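Notes for Unit 4: Where Files Go When You Delete Them

Deleting a file is a polite fiction. The computer crosses the name off its list, marks the space as free, and leaves the contents where they were until something else needs the room. Your desk drawer works the same way, if you peel off the label and call it empty.
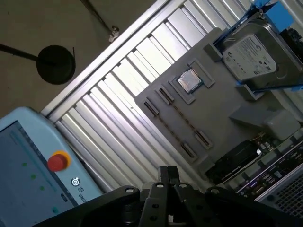 Mohit Bhardwaj objects that emptying the trash must surely count for something. It does. It crosses the name off a second list.

Terms to know by the midterm: index, block, overwrite, backup. "The cloud" isn't a term. It's a building in another county with a large electric bill.

Loïc Hervieu's reading packet covers backups, pages 137 on. Skip the appendix, as its author plainly did.

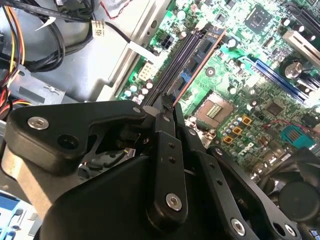 A backup kept on the same drive as the original is a second copy of the same problem. Keep one elsewhere, and open a file from it now and then.
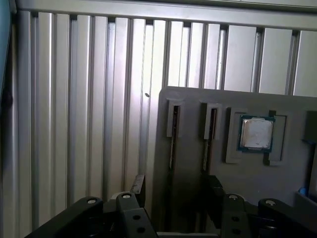

Prastby, November

The town library lost 641 loan records and recovered all of them from paper cards, which had been scheduled for recycling. For next time: one page on who should have checked the backup, and when.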